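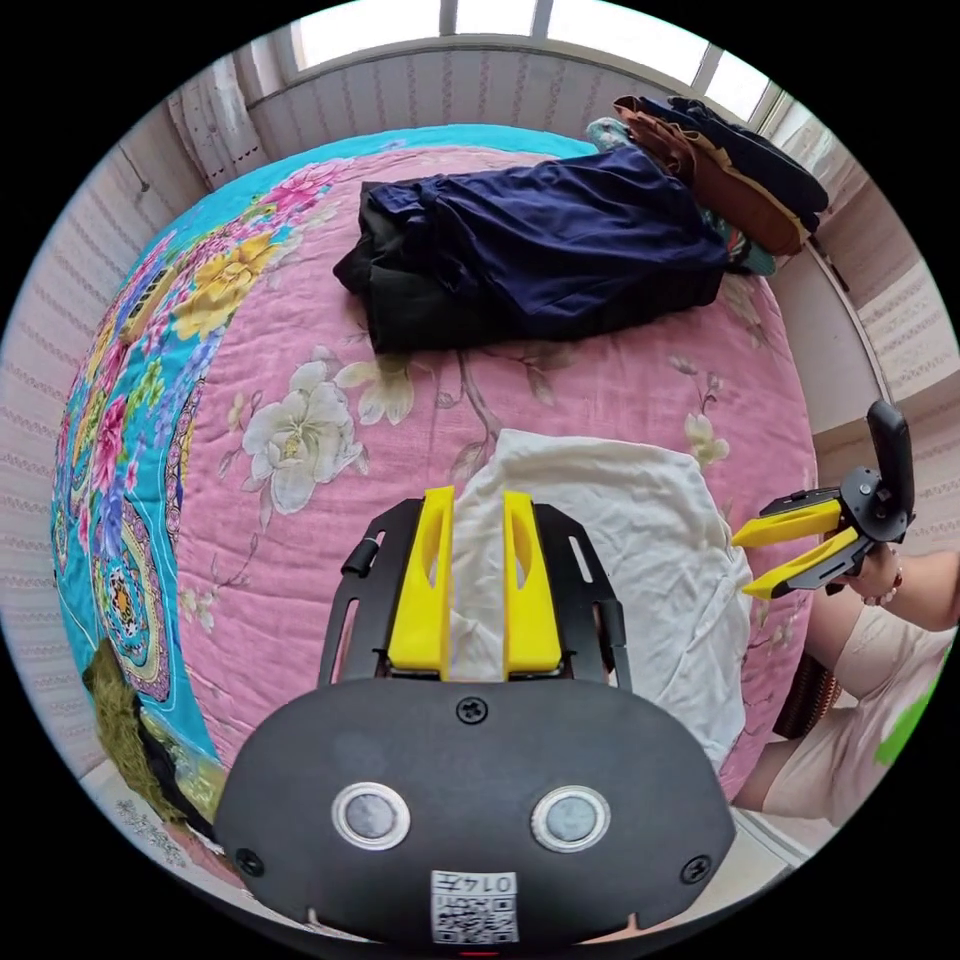
Section 5. Recording cloth tasks with the paired grippers

Read this before you take the kit home. Section 4 covered charging and the card slots. From here on you are producing recordings that the Cavville Robotics Club will train on, and most of what goes wrong with a cloth policy starts on somebody's bed or table, weeks before the robot gets blamed for it.

The Drelance guide that came in the box says a new user can be "collecting in minutes." You can, if you don't mind throwing the first afternoon away. Our February set had 104 recordings in it and we kept more than half only because we lowered the bar.

5.1 Before you start

1. Check out both grippers as a pair and write both label numbers on the sheet. Do not mix pairs. The calibration file goes with the pair, and the software will load the wrong one without any complaint.

2. Squeeze each handle fully and let go. The fingers should close flat and open again without sticking. If one finger lags, stop and use the other kit.

3. Look at the screws on the housing. If one is backing out, snug it by hand with the small driver. Do not use thread glue.

4. Wipe the lens with the gray cloth in the lid pocket. A shirt sleeve leaves a smear that only shows up against a window.

CAUTION: Keep your own fingers away from the gripper fingers while squeezing. They won't break anything but they pinch.

5.2 Picking a surface

The box guide recommends a plain, evenly lit table. So did we, for a year, and we ended up with a policy that could handle a towel on one plain table and nowhere else. Use real places: beds, couches, floors. A flowered quilt is fine. A pile of other clothes on the same bed is fine too, as long as the piece you are working on can be reached without digging.

5. Choose one target cloth. Leave it crumpled. If you catch yourself arranging the wrinkles so the task looks doable, shake it out and drop it again.

6. Put yourself where both grippers can reach the target. Sitting beside the bed works. Leaning over it gets old fast, and your recordings will get sloppier as your back does.

7. Check the window. Strong daylight is allowed, but do one test clip and look at it. If the cloth washes out to a white blob, change your angle or pick a darker piece.

Note: White cloth on a pale sheet is the worst case. White on a strong color is much easier for everybody, including whoever has to review it.

5.3 Recording

8. Start both units and show each one the sync card. Wait for the tone from each.

9. Hold both grippers still, fingers open, for 5 seconds. People skip this. Don't.

10. Approach the cloth from two different sides, so that the grippers do not block each other. Keep the fingers in view of their own camera.

11. Pinch an edge or corner, lift, spread, and fold. Move at a speed you would use if the cloth belonged to somebody fussy. Quick flicks look great in person and are useless in the data.

12. If you drop the cloth, pick it up and carry on. Do not restart. Recoveries are worth more than clean runs, whatever the leaderboard on the Fludent upload page seems to think.

13. Set both grippers down with the fingers clear of the cloth, then stop both units.

Repeat up to 8 times, then take a break. Change the cloth or the surface before the next batch.

CAUTION: Never straighten the cloth with your bare hand in the middle of a recording. The robot has no bare hand. Bracelets and sleeves are all right to wear, but push back anything that dangles into the fingers.

5.4 Checking what you got

14. Copy the files and open the first and last recording of the batch. Watch them all the way through at normal speed.

15. Throw out any recording where the sync tone is missing from one side. The software offers to "repair" these. We tried it and the two hands drifted apart by the end of the fold.

16. Write down what failed as well as what worked. "Bad grip" is not a note. "Left finger slid off the hem twice" is a note.

A word about numbers. The Adeyemi Cup rules list 1000 recordings as a target for the cloth event, and every new member wants to chase it. Nothing we have seen so far shows that the last few hundred helped our score, and we have not run the comparison properly either way. Until we do, turn in fewer and turn them in clean.

Problems with pairing and lost tracking are in Section 6.

Section last revised 2024-11-03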